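Brastville Young Engineers Outreach
Progress report to the Nigam Fund, second grant period
Prepared by Sneha Upadhyay, program lead
2020-08-21

When we wrote the application, the plan was a traveling workshop that would visit middle schools and let students try out materials testing for themselves. Then the schools closed, and a traveling workshop with nowhere to travel is a van. We spent the spring turning the program into kits that go out by mail, and this report covers how that went.

Enrollment. We signed up 86 students from 8 schools, against a target the Fund will remember as more cheerful. Two of the schools joined in July after a science teacher at Otby Middle passed our flyer along. Attendance at the live video sessions has held up well, apart from the one we scheduled opposite the county swim meet.

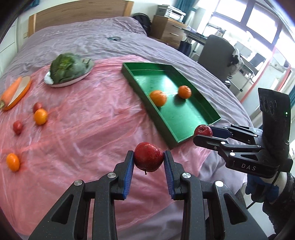

Unit 1, on forces and friction, went out first and came back with the most mail. Students pull a wood block across sandpaper, felt and a kitchen counter with a spring scale, then write up which surface won. Several families reported that the counter had been recently waxed and demanded a handicap. The follow-up session asks why a smooth, hard thing needs a different grip from a rough one, and a glossy red apple held between two ridged blue pads gets that across faster than my slides did. Ashok Agarwal has rewritten the worksheet so the graph comes before the questions, and the write-ups have improved.

Unit 2, on beams and bending, is running late. The balsa strips we ordered arrived in a thickness best described as lumber. The supplier took them back after a long exchange of emails, and the correct stock reached us last week. Kits will ship before school starts.

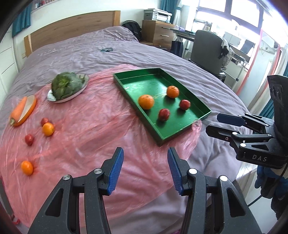
Two grippers with blue pads, bed with lavender-purple duvet.

Budget. Postage has cost more than planned and van fuel a good deal less. We have $1,773 left in the supplies line and ask permission to move it to postage, where it will not last long. The Praltaser data loggers bought in the first period are all accounted for, including the one that came back in a cereal box.

Next steps. Unit 3, on corrosion, needs steel nails, salt and patience — we can mail the first two. We would like to hold the closing showcase in November, online unless the schools tell us otherwise. Ashok is collecting student projects now and will send the Fund a draft schedule once the teachers have picked a date. Receipts and the attendance sheets are attached.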